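Ullby Village Hall - walk-round checklist and comments
Inspected 16 February 2022 by Jinfeng Kang, with Zixuan Meng on the stepladder

Hello all, and thank you for waiting for this one. I know the October sheet was a bit brief (I was full of cold and wanted my tea), so I've gone the other way this time and put down everything I could think of.

ENTRANCE AND CAR PARK

Outside light working - Yes
Handrail firm - Yes, lovely and solid now
Steps clear and not slippery - Mostly. There's moss on the bottom step again, on the Brurnlow Lane side where the sun never gets to it. A stiff brush and a kettle or two of hot water did the trick last time.
Door closes by itself - No. It stops a hand's width short and needs a push. Zixuan thinks the closer only wants adjusting and has offered to bring the right key.

MAIN HALL

Fire exits clear - Yes for the garden side. The stage side had 8 folding chairs leaning by it, which I moved myself. Please, please put chairs back on the trolley, even if you're only popping out to the car!
Exit signs lit - Both lit
Floor sound - One board lifts slightly near the piano. I've put tape over it for now, and the Plollis dancers have been told, as they're the ones in soft shoes.
Curtains clear of heaters - Yes, now that they've been hemmed. Whoever did the hemming, it's beautiful work and I'd like to thank you properly.
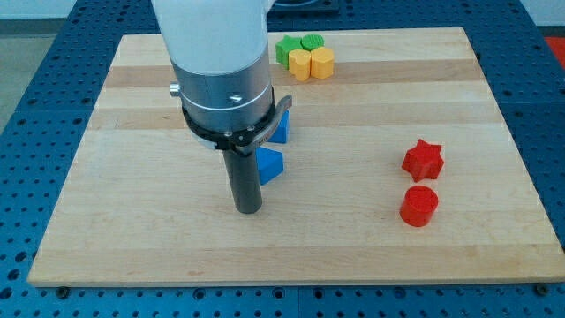
KITCHEN

Fire blanket on its hook - Yes
Extinguisher in date - Yes, and the pin and tag are in place
Fridge temperature - Fine on the dial, but somebody has left a tub of coleslaw in there with no date on it, and I'm afraid I threw it out. If it was yours I do apologise, and I'll happily make you another.
Kettle and urn leads - Urn good. The small kettle has a crack where the lead goes in, so I've taken it home with me and it shouldn't be replaced with one from anybody's loft, however kindly meant.
First aid box - Short of plasters and the eye wash is out of date. I've ordered both, £38 with a few other bits, and the receipt is in the blue folder.

TOILETS

Hot tap not scalding - Fine in the ladies'. Rather fierce in the gents', where I could only hold my hand under it for a moment. The Luo boiler has its own little dial inside the cupboard and I've turned it down a notch, so do tell me if the washing-up water suffers.
Alarm cord hanging freely - No, it was tied up in a knot again. I know it gets in the way of the mop, but someone on the floor has to be able to reach it. I've untied it and left a note.

METERS AND PAPERWORK

Electric meter - 1,444
Gas meter - 936
Accident book - Nothing new, I'm glad to say
Keys - All signed for except the spare for the shed, which I think may be in a coat pocket somewhere. Have a rummage, would you?

TO DO BEFORE THE NEXT ONE

Moss off the step - Jinfeng
Door closer - Zixuan
Loose floorboard - needs a joiner, I'm ringing two
New small kettle - Jinfeng
Shed key - everyone, coats please

If you spot anything I've missed, write it on the back of the copy in the kitchen drawer or just catch me at the market. I'd much sooner hear about a wobbly shelf three times over than not at all.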